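Getting the House Ready for a Power Shutoff

When the wind picks up and the utility starts sending those warning texts, I like to have my little routine finished by supper. We've been through up to 12 shutoffs since we moved out to Maddocks, and I've gotten a good deal calmer about them (my sister Efa Vaughan would tell you I used to run around like a hen).

Start with the freezer. Fill any empty space with jugs of water a day ahead, leaving room at the top for the ice to swell, and then leave that door shut! A full freezer holds its cold much longer than a half-empty one. Charge the phones, fill the kettle, and pull the garage door release once while the lights are still on, so you know how stiff it is.

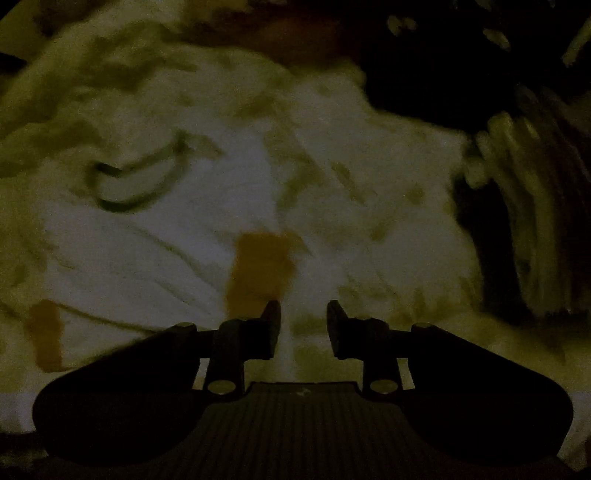 Flashlights deserve a drawer of their own, with the batteries stored right beside them. My neighbor Iolo Rowlands keeps his in a coffee can by the back door and that works fine too. Dark tools and dark flashlights are a nuisance to find once the lights go. I wrap a band of white tape around each handle, and a roll has lasted me years.

Unplug the computer and the television before the power comes back, and leave one lamp switched on so you'll know when it does.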